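**贴墙板这件小事，我打算在这里慢慢讲完。** 想看成品的可以直接往后翻，想看一个成年人怎么跟一面墙怄气的，从这条开始。

---

起因是八月。八月的墙会出汗，我的那面墙还会掉粉。桌子靠着它，肘子一往前伸，袖口就白一圈。开会时别人问我是不是刚烤了面包，我说是。

---

白墙的问题在于它是白的。水杯溅一下，它记着；椅背蹭一下，它也记着。我租过几处房子，没有一面墙像这面这么爱记仇。

---

第一方案：擦。越擦越花，擦完多了一块比周围干净的地方，形状像一只没画完的鸭子。从此每天坐下，先跟鸭子对视。

---

第二方案：挂布。布挂上去那天挺好看，第二天就开始垂，像一条没精神的横幅，只差写上“热烈欢迎”。而且布吸灰，墙至少还会把灰掉下来，布是存着。

---

第三方案：刷漆。买了一小罐 Howlader 的耐擦洗漆，罐子上的颜色叫“燕麦”，刷到墙上叫“创可贴”。我把鸭子盖住了，得到了一块创可贴。

---

所以最后走到了墙板这一步。预算写在冰箱上：3000，包括板、胶、收边、运费，以及我预计会弄坏的那部分。最后一项我写得很小，怕自己看见。

---

Havwood 的店在城边上，公交下来还要走一段，路上会经过三家卖瓷砖的，每一家门口都坐着一位用眼神问你“真的不看看瓷砖？”的人。真的不看。

---

进店之前我以为木纹就是木纹。进店之后发现样板挂了满满一墙，名字一个比一个像茶叶：晨雾、旧巷、山核、半夏。我问“浅棕色的是哪个”，店员很温和地回我：您指哪一种浅棕。

---

在店里待了一个下午，学会几件事，记下来免得白待：

- 样板要立起来看，平放在柜台上的颜色不作数
- 店里的灯比谁家都亮，至少往深里想一档
- 把样板贴着自己的外套看没有用，你家墙不穿外套
- 问价之前先问起订量

---

第四条是血泪。我看中的那款，起订量够贴一间会议室。我有一张桌子宽的墙。店员建议我“顺便把别的墙也做了”。这个“顺便”大概值我半年的外卖。

---

后来选了 Grekside 的一款，有零裁，可以按尺寸切。浅棕底子，里面夹着深一点的细丝。样册上的名字叫“寻常”。我觉得挺好，终于有人给墙板起了个不逞强的名字。

---

回家路上抱着两块样板坐公交，旁边的大姐看了一路，临下车问我：切菜板多少钱买的？我说样品，不要钱。她看我的眼神里有一种真诚的羡慕。

---

样板在墙边靠了一个星期。早上看偏黄，中午看偏灰，晚上开了灯又偏红。一块板子，一天三个性格，比我的情绪丰富。最后我以晚上为准，白天我也不怎么看墙。

---

接下来是家里争论最久的一件事：横着贴还是竖着贴。家里只有我一个人，所以争得格外久。

---

横贴派（上午的我）：横纹显宽，桌子看起来会更长，整个角落更稳重。

竖贴派（晚上的我）：横纹会跟桌沿抢戏，坐久了像对着一扇放下来的卷帘门。

---

为此我用铅笔在牛皮纸上画了横线和竖线，各贴了一张在墙上，退到门口眯着眼看。看了半天，得出的结论是我该配眼镜了。

---

最后靠一个很没出息的理由定了竖贴：竖着好裁。横贴的话中间要接缝，接缝要对纹，对纹要耐心，而我的耐心在“创可贴”那一轮就用完了。

---

下单的时候客服问：请确认纹理方向。我打了“竖”。客服问：是指上下方向吗？我回：对。客服又问：是指安装之后的上下方向吗？我站在厨房里，对“竖”这个字产生了动摇。

---

板子到货，包装纸比板子厚。拆出来的纸堆在过道，我从上面跨过去上厕所，跨了好几天，大腿有了一点锻炼效果。

---

贴之前要清墙。把那层“燕麦”铲掉的时候，鸭子又出现了。我们沉默地看了对方一会儿，然后我拿起了铲刀。

---

胶的说明书写着“按压 2 分钟”。请大家实际试一次，双手平举按住一面墙，按满 2 分钟。第一分钟想工作，第二分钟想人生，中间想上厕所。

---

按着按着手机响了，没法接。后来一看是快递，问我在不在家。我在家，我在家里扶墙。

---

最左边那条贴歪了一点。拿水平尺量，尺子说歪；换一头量，尺子说不歪。这把尺子是赠品，我选择相信它第二次的意见。

---

贴完当晚关了大灯，只留台灯，坐着看了很久。没有鸭子，没有粉，袖口是干净的。也没有干活。

---

住下来之后最满意的还是竖贴这个决定，上午的那个我已经正式认输。
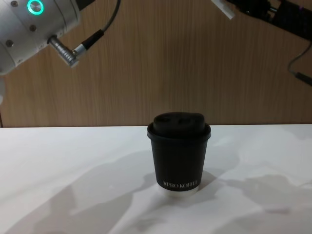
竖贴的好处要坐下来才看得出来。人坐在桌前，眼睛就是平着扫过去的，横纹会拽着视线一路往两边跑，竖纹随你看哪里都能停下。你们看这些细丝，浅棕和深棕一道一道从上走到下，颜色差得不大，远一点就糊成一片安静的底色；只有贴着桌面的那一截稍微深一点，像给墙画了条脚线。我原本还想在那里加一条收边，看习惯了，觉得到这里就可以了，省下来的钱拿去买了水果。

---

关于收边，多说两句，因为我真的买过。买的时候挑了颜色最接近的，拿回来往板子前一比，接近得很努力，也就是说一眼能看出不一样。颜色差一大截叫搭配，差一点点叫补丁。

---

那根收边条现在在阳台上撑着番茄。番茄不挑色号。

---

桌子是旧的，Ivoda 早年的款，跟着我搬过好几次家，桌腿上还粘着上一家搬家公司的贴纸。一直没撕，撕了会留胶，留着反倒像个出入境记录。

---

贴完墙板之后，桌子突然显得旧了。这是装修最阴险的地方：你修好一样东西，它旁边的那样立刻开始喊冤。墙好了，桌子喊；桌子要是好了，椅子必然会喊。我目前一律装听不见。

---

不过桌面还是打了一遍蜡。打蜡那天信心很足，抹布一圈一圈地转，转完发现有一块没转到，正好是放手腕的位置。现在它是整张桌子上最有质感的地方，我称之为做旧。

---

有人私信问桌子要不要紧贴墙板。我的做法是推到底，不留缝。留缝的时期，我往缝里掉过：

- 回形针若干
- 半块橡皮
- 一张以为弄丢了、已经挂失的公交卡
- 一颗开心果（完整的，没开口，它也不太开心）

---

推到底的坏处是线没地方走。以前线都从那道缝里溜下去，眼不见为净。现在缝没了，它们就理直气壮地上了台面，深色的线衬着浅色的木头，弯在哪里都清清楚楚。

---

试过理线。买了扎带、线夹、魔术贴，还有一个专门装线的盒子。盒子盖上以后非常整洁，整洁到要拔一根线得把全部线请出来点一遍名。坚持了两周，盒子改行装茶包。

---

现在我的理线哲学是：线可以露面，但要有个方向。往上的往上，往下的往下，不许在桌子中间打盹。木纹是竖的，线也顺着走，看起来就像商量过一样。

---

目前没在板子上打过孔。朋友来家里，第一句话是“这里可以装个洞洞板”，第二句话是“这里可以装个搁板”。我说这里可以装作是一面墙。

---

说说清洁，毕竟当初就是为了这个：

- 平时干布顺着纹擦，从上往下
- 有手印用微湿的布，拧到不滴水为止
- 横着擦会怎样？不会怎样，就是心里别扭
- 带颗粒的清洁膏别碰，我在边角试过，那个角现在归绿萝管

---

绿萝本来在客厅过得很好，突然被调来遮一个角，这几天叶子有点情绪。已经口头安抚，并浇了水。

---

算账时间。板子花掉的是大头，胶和运费加起来比我想的多，牛皮纸和铅笔用的是家里的。冰箱上那个 3000 没破，剩下 100 出头，庆功吃了顿面，加了蛋，现在没剩了。

---

如果当初听了店员的话“顺便”把别的墙也做了，估计现在还在扶墙，各种意义上的扶墙。

---

也有后悔的地方。插座那里的开口切大了，面板一盖，旁边露出一道细细的白，正是原来的墙。它还在那里，从缝里看着我，像在说它都记着呢。

---

补缝的办法问过几家，最便宜的是木蜡棒，颜色还是那几个茶叶名。我买了最像的那支，涂上去，远看没事。近看的人一般是来借充电器的，他们没资格评论。

---

回几个常见的问题，省得一条一条打字。

**味道大不大？** 板子还行，胶有味，开窗几天，我那几天在厨房吃饭、办公、发呆，厨房因此也旧了一点。

**自己一个人能不能贴？** 能。但按压的时候请提前把痒的地方挠好。

**会不会显暗？** 会一点。我把台灯往墙那边偏了偏，纹路反倒出来了，人脸暗了，开视频会议也算一种保护。

---

**租房能不能贴？** 先问房东。我问了，房东回了一个大拇指，隔了半天又回一句“走的时候别拆”。这是我第一次给别人的房子送礼送得这么重。

---

**为什么不买那种撕开就能贴的木纹纸？** 买过，在上一个住处。贴的时候有气泡，撕的时候带下来一块墙皮，押金少了 1000。那可能是我买过的最贵的一卷纸。

---

有一条留言说竖纹看久了像下雨。看到这条的当晚我坐在桌前，果然像下雨。谢谢你，现在我每天在雨里上班。

---

不过下雨也比鸭子好。鸭子会看你，雨不会。

---

最近在琢磨桌子右边那面墙。它还是白的，以前不觉得，现在跟木板挨着，白得有点像没付钱。我已经把冰箱上的旧预算擦了，写了个新的，还没填数字。

---

Havwood 刚好发短信说“寻常”这款快停产了，剩余零裁先到先得。我把短信删了，又去回收站把它找了回来。

---

先到这儿。厨房的水开了，茶包还在那个理线盒里，盖子有点紧，我得用两只手。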